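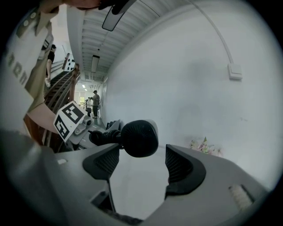 Hand-held gripper tips — household tasks

Quick notes from teaching with the two-hand set. Mostly small stuff. Add yours at the bottom.

Before you start

Wipe the finger pads. Dust sits in the ribs and things slide. Damp cloth, then dry.
Check the marker cards and cubes. Flat, clean, no peeling corners. Matte tape only, shiny tape washes out the pattern.
Sleeves up, or at least clear of the markers. Loose cuffs drift over them and you only find out on playback.
Tell people in the corridor you're recording. They can walk past, just not between you and the table.
Open and close each gripper 10 times, all the way. If one side sticks, stop and tell Narayanan.

Hair dryers and other things with cords

Cord first, dryer second. Decide where the coil goes before you press record, same side every time.
Coiled cords spring back. Lay it down, let go slow, wait a beat.
Grip the barrel or the handle and stick with it for the whole batch. Switching halfway gave us 22 takes we couldnt use.
Leave it unplugged. The robot is learning the pick and place, not the blow dry.
Keep the gripper's own cable hanging on the outside of your legs if you can. If it swings in front, shuffle your feet, don't step.
One hand steadies, the other moves. Both moving at once looks fine to you and reads as a mess later.
Round table — no corners to line up with, so put a bit of tape on the rim for your start spot.
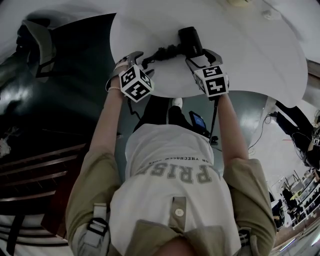
Speed

Slower than you'd do it at home. Not slow motion though. Yến counts to 4 under her breath for each reach and hers replay cleanest.
No fixing mid-take. Dropped it? Finish the take, mark it bad, go again.
Dont hover. Long pauses teach the arm to pause.

If you're driving the arm by remote instead

Same rules, more patience. Lag makes you overshoot, so stop short and creep in.
Look at the arm and not your hands.
Swap drivers when you start getting sloppy. Tane goes longer than anyone and his last takes are always the ones we bin.

Putting away

Grippers closed, cables in big loose loops. Tight loops crack near the plug.
Name the files the same day. Task, hand, your initials.
Cord tasks go in the Kevness folder, everything else in Dekodine.

Still to sort: a better way to do thin cords. Usha tried foam sleeves on the pads, good grip but they tear. Ideas welcome.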